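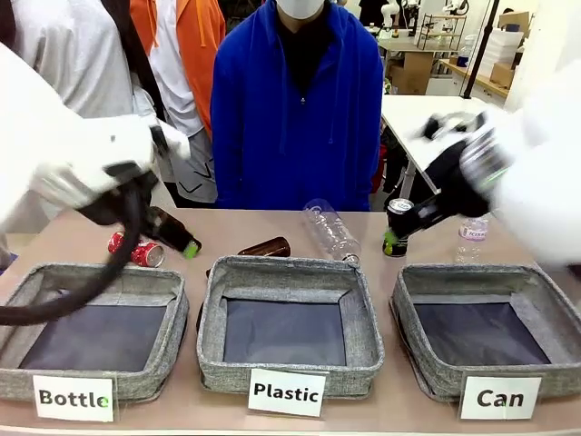

Figure 3. Sorting task with three labelled bins (Bottle, Plastic, Can).

3.2 Commissioned and uncommissioned walls

The survey recorded 587 painted walls in the district of Skesalis, of which 200 had been commissioned by a public body or a property owner. The remainder were made without a written agreement, although many had been tolerated for years and a number were later repaired at the owner's expense. Earlier work by Hennessy and Magbanua treated permission as a simple matter of yes or no. The records held in Skesalis do not support so clear a division. A wall might be offered by a shopkeeper over the counter, painted within the week, and only entered in the register when a complaint was made.

For this reason each wall was given one of four codes: contracted, verbally agreed, tolerated, and disputed. Coding was carried out by Neema Lukumay and checked by Kevin Hanrahan against the planning register and the photographic archive, which holds 1,621 prints. Where the two coders differed, the wall was visited again. Most differences concerned the line between tolerated and verbally agreed, and in several cases the owner's own account had changed between the first interview and the second.

Contracted walls were, as a rule, larger and placed higher above the street. They were also more likely to carry figures or animals than lettering. Painters who worked under contract reported that a sketch was expected in advance and that changes were usually asked for in the colours, seldom in the subject. One painter, who signs as Gament, kept every rejected sketch and allowed the authors to consult them. The sketches show that the long grey figures now associated with the artist were first drawn for small printed comics, and were moved to walls only after the Cronin warehouse became available in February.

Disputed walls formed the smallest group – 80 in all – yet they take up the greatest share of the written record. Letters of objection seldom mention the quality of the painting. They speak of scaffolding, of blocked light during the work, and of not having been asked. Mac an tSaoi has described a similar pattern in the harbour streets of Medora, where objections fell once notices were posted at the foot of each wall before painting began.

The register was closed for the purposes of this study on April 6, 2022, and walls painted after that date are not included. Two limits should be noted. Walls that had been painted over before the survey could be coded only where a print survived, and interior courtyards were entered only with the consent of residents. The figures for tolerated work are therefore likely to be low. The effect of both limits on the age of surviving walls is considered in Section 4.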